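Chapter 7
Reporting Without Blame

The last two chapters dealt with what happens after an aircraft has been damaged or lost. Most of what an airline learns about safety comes from much smaller matters: a wrong altitude read back and corrected, a cargo door warning that cleared itself, a fuel figure entered in the wrong units and spotted before departure. Such events leave no wreckage. If the people involved say nothing, they leave no trace at all.

This chapter is about getting those people to report. We look first at why crews and engineers keep quiet, then at the kinds of reporting scheme in use, and then at what a safety office should do with a report once it arrives. The case used throughout is Skisance, a regional carrier based at Tovitville, which flies turboprops to short mountain runways and does most of its business in the winter season.

7.1 The silent years

For a long time Skisance had a reporting form and almost no reports. The form ran to several pages, asked for the employee's name at the top and went to the same manager who handled discipline. Crews filled it in when they had to, after a bird strike or a burst tyre, and left it alone otherwise. Management took the small number of forms as a sign that operations were going well.

In February, at the height of the season, one of its aircraft landed at Celora with the flaps at the wrong setting and stopped 2000 feet further along the runway than planned. There was no damage. When the safety office spoke to other crews, it found that the same mistake had been made before on that approach and put right in time. The cause lay in the order of two items on the checklist. None of the earlier cases had been written down.
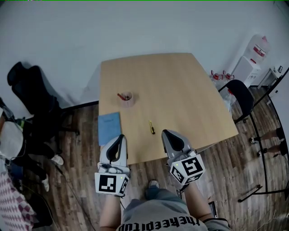
Gauthier, asked about the old form during the review that followed, replied that filling it in felt like signing a confession, and that any pilot with a mortgage would think twice. The review quoted this remark in full and recommended that reports go to an office with no part in discipline.

7.2 Confidential and anonymous schemes

The two words are often mixed up. In an anonymous scheme, the reporter's name is never given. In a confidential scheme, the name is known to a small number of people and removed before the report goes further. Anonymous schemes are easier to trust, but the analyst can't ring the reporter to ask what the weather was doing. Skisance chose a confidential scheme, with an anonymous option for those who wanted it.

Neither kind protects everyone from everything. Deliberate harm and flying under the influence of alcohol fall outside the Skisance scheme, and its rules say so on the first page. Where the line should fall in less obvious cases is taken up in section 7.3.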